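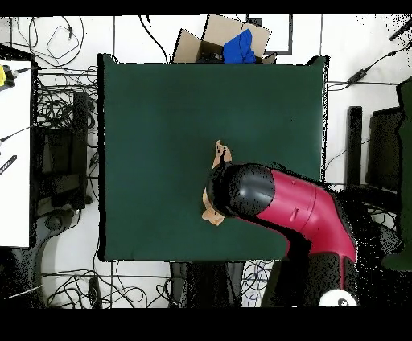

Ferkside, January

I have been putting off the cloth problem since before the holidays, and on Saturday I ran out of excuses. The cleaning rags, the dust cloths, the wrapping paper I swear I'll use again, the brown packing paper from every delivery, all of it had drifted into one big soft pile at the bottom of the closet, and I couldn't get the vacuum out without half of it coming along for the ride.

So my method is the open cardboard box. I know, I know, there are beautiful bins for this (I have a whole saved list of them, and the one I want most is $135, for a bin!). But a plain box with the flaps pushed out wide is the best sorting tool I own. You can throw things at it from three feet away. A bright blue cloth crumpled up in a cardboard box makes me weirdly happy, and I can find it again in two seconds, and that's more than I can say for anything I've ever put in a basket with a lid.

The other half of the method is having one clear, flat, dark surface to work on. A green mat is perfect. Anything tan or beige shows up on it right away, so you don't end up with a wad of something you thought was the table. I used to sort on the bedspread, which has flowers all over it, and I once lost a dish towel on there for most of an afternoon.

One thing comes to the mat at a time. I pick it up, decide, and it goes in the box or it goes in the trash. I do not fold while I'm deciding! This is the rule I break constantly. If I fold a thing I've already decided to keep it, because now I've done work on it, and that's how I came to own a stack of very neatly folded pillowcases for a pillow size we don't have. Crumpled is fine for now. Folding is a whole separate job, with its own cup of coffee.

Minttu Honkanen came over in the middle of all this and said she keeps rags by color, blue for windows and everything else for floors. I tried it for an hour and then realized nearly everything I own is beige. Maybe when these wear out.

Paper I'm stricter about now. If it's so crumpled that it won't lie flat after one swipe of my hand, it goes to recycling, unless I have something breakable to mail that same week. I did save a few good sheets for the mugs I'm sending to Yoon-hee, and then of course I couldn't find the tape.

Then there are the cables. Oh, the cables. They were next on my list and they are still next on my list. Black cords on a white floor look like somebody scribbled down there with a marker, and once you've noticed it you can't stop noticing. Loops, coils, power bricks, the works. I started a label system last year with masking tape flags and got as far as "lamp" and "other lamp." My plan is to do them one at a time on the mat, same as the cloths, unplugging at the wall first and following each one along with my fingers. Twist ties from bread bags work great if you save them, and I have saved a frankly alarming number.

If you want to try the box thing, get one that's wider than it is tall, and leave the flaps alone. Don't cut them off! Splayed out, they catch whatever you miss with, and my aim is terrible. I'd also put the box just past the far edge of the mat instead of beside you, so your hand keeps moving the same way and you don't twist your back every time.

I got through all the rags and most of the paper before dinner, and the vacuum comes out of the closet by itself now. The pillowcases are still in there. If anybody reading this has tiny pillows, please leave me a comment.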